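The grip pads on Budby are coming unstuck. I've done 114 folds with the thing and it now sheds threads like an old jumper.

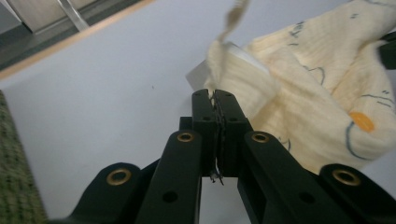 Aravind Murthy's advice was to stop pinching so hard. Fair — I'd set the force in January and forgotten it.

So on Sunday I backed it off by 30 per cent and tried the "Hi ~" cloth again. 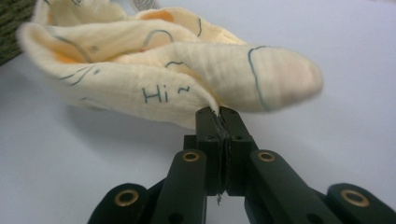 What I'm changing

New pads, screwed as well as glued.
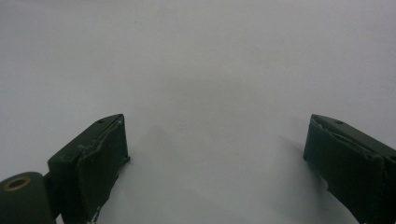
Until they arrive, no demos, and fingers (mine) stay clear.

Last updated: 2021-06-20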